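Hernside Robotics Boards > Arms and Grippers > Teaching and Demonstration

Topic: Teleop vs. hand guiding for bin to bin picks

Started by binside_ray

binside_ray
Posts: 62
Monday, August 7, 2023

I need to settle on one way of collecting demonstrations before we spend any more time on this. The task is simple to state. Two bins, one behind the other. Mixed household stuff in one. Pick an item, move it to the other bin, let go, come back. When the first bin is empty, go the other way.

We have 252 demos so far. 90 of them were done by hand guiding, with the arm in free drive and one of us holding it near the wrist. The rest are teleop with a Jiltance hand controller. I trained on each set separately and the teleop policy is a lot better at reaching into corners, but it dithers over the object before closing. The hand guided one closes with confidence and then misses flat things.

Questions:
1. Is anyone mixing the two kinds in one training set?
2. How do you deal with the pauses in teleop?
3. Do you throw out failed grasps or keep them?

mothgear
Posts: 874

Don't mix them until you have looked at the wrist speed for each set. Hand guided motion is smooth in the middle and jerky at both ends, because people let their arm drop at the start and then brace at the finish. Teleop is the reverse. If you put both in the same pot the policy averages them and you get something that drifts.

Also check whether your hands or head are in the camera view in the hand guided set. If they are, you have trained on a picture that will never show up at run time.

binside_ray

Hands are in view for most of them, yes. Camera is fixed and looks down at the bins from one side. I had masked the forearm but not the fingers.

mothgear

Then I would drop those 90. Sorry. A half mask is worse than none in my experience.

slow_axis
Posts: 41

I disagree with dropping them. You can keep the joint data and replay it on the arm with nobody near it, and record fresh camera images during the replay. Put the object back in the same spot first. Mark the spot with a printed overlay on the monitor so you can line it up. We did this for a drawer task in December and saved most of the set.

You lose some on replay when the object isn't quite where it was. Those you delete.

mothgear

That works for a drawer that is in the same place every time. For a bin with five or six things leaning on each other it's a lot of fiddling. By the time you've lined up each item you could have done a new teleop demo.

slow_axis

Depends how slow your teleop is. His sounds slow.

binside_ray

It is slow. A decent pick and place takes me under half a minute. My coworker takes twice that and her grasps are better than mine, which doesn't help me decide.

kettlepoint
Posts: 309

On the pauses: trim them, but don't trim all of them. We cut any stretch where the commanded motion was near zero for longer than half a second, and we left the short ones around the gripper closing. When we cut everything, the policy started lifting before the fingers had finished closing. Took a week to find out why.

The dithering over the object is usually the operator hunting for depth on a flat screen. Give them a second view from low down, near the wall of the bin. Or let them stand next to the cell and look at the thing directly. I know people say the operator should only see what the policy sees. I think that's overdone.

mothgear

It isn't overdone. If the operator uses something the policy can't see, the demos contain decisions with no cause in the data. You will get good looking demos and a bad policy.

kettlepoint

I have run it both ways on the same bin and the direct view demos gave the better policy. The camera could see the depth well enough. It was the person who couldn't. If your camera really is blind to something then I agree with you.

mothgear

Fair enough on that last part. I'd still add the second camera and feed it to both.

laizer_user_2
Posts: 17

What gripper are you on? I have the Laizer two finger and the hand controller trigger maps to full open or full close only, nothing between. That makes a difference in a tight bin. With the fingers wide open you can't get down between two items without pushing one of them. We remapped the trigger so it's proportional and the demos got cleaner the same day.

binside_ray

Two finger as well, different make. Trigger is open/close only. I hadn't thought about that. It would explain the wall cases, I keep bumping the neighbor on the way down and then the grasp is off.

kettlepoint

Definitely fix that first. Then redo the wall cases before you touch anything else.

slow_axis

For question 3, keep the failed grasps if the operator recovers inside the same demo. Slip, back off, try again, get it. Those are worth more than clean ones. Throw out the ones where they gave up or the item went over the side.

Tag them though. We used Sorno for the labels, just a free text field per demo, "slip", "retry", "bumped neighbor". Being able to pull up all the retries later is handy.

mothgear

Agree with this one. Label at the time, by the person who drove it. Going back through video a month later is miserable and you get it wrong.

binside_ray

OK. Plan so far:

Proportional trigger.
Second camera, low, shown to the operator and recorded.
Trim pauses over half a second except near the gripper close.
Keep recoveries, tag everything in Sorno.
Park the hand guided set. Maybe try the replay idea on a few single item ones.

One more thing. What order do you pick in? I have been taking whatever is easiest first. My coworker goes left to right every time.

kettlepoint

Easiest first, but write down what "easiest" means so you both do the same thing. Ours was: nothing on top of it, nothing touching it, then highest point. Two operators with two different habits in one set is a real problem, probably bigger than your teleop vs. hand guiding one.

laizer_user_2

Left to right is more consistent, but you end up digging at something wedged against the wall with the whole bin still full. I'd go easiest first too.

mothgear

Can you post a view of a typical bin? Hard to say much about order without seeing what's in there.

binside_ray

Sure. By kettlepoint's rule I'd go for the dolphin first, then the bowl, and leave the dinosaur until the orange thing next to it is out of the way. The brush is the one I expect to argue with my coworker over. I say grab the handle, she says the neck.
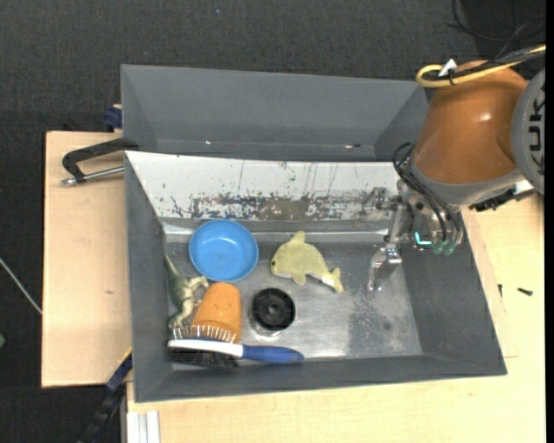 Front bin with the current mix, gripper reaching in from the right, rear bin behind it.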